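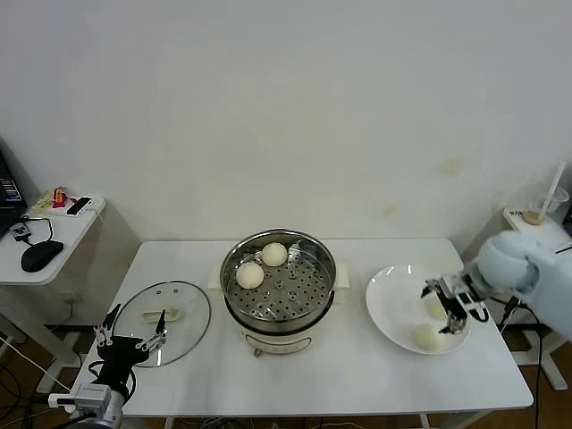

Two steamed buns on the steamer tray, lid off.

My favorite show, Stallisville, has been in limbo since October. It hasn't been renewed. It hasn't been canceled. Wevuteo, the streaming service that owns it and a growing share of my paycheck, says the drama is "resting," the word my parents used about a hamster.

I've watched all 32 episodes, which end with the ferry on fire and the mayor on it. I would like to know how the mayor is doing.
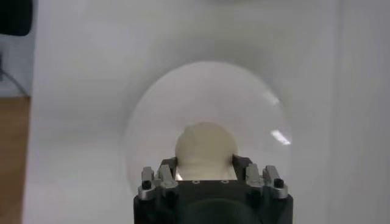
Meanwhile Votdale, a show in which handsome people inherit vineyards, got 4 more seasons in one afternoon. I have nothing against vineyards. I've seen eight episodes and couldn't tell you who owns the grapes.

What bugs me is the silence. In the old days a network killed your show and had the decency to put bowling in its time slot. Now the thumbnail just sits there, smiling, and asks if I'd like to start over from the pilot.
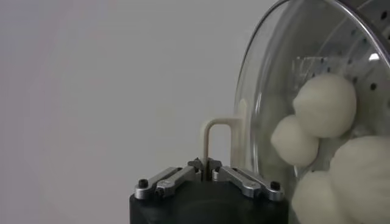 So cancel it, if that's the plan. Put out two dull sentences on a Friday night — I can take it. I'll grieve for a weekend and then, God help me, learn about the grapes.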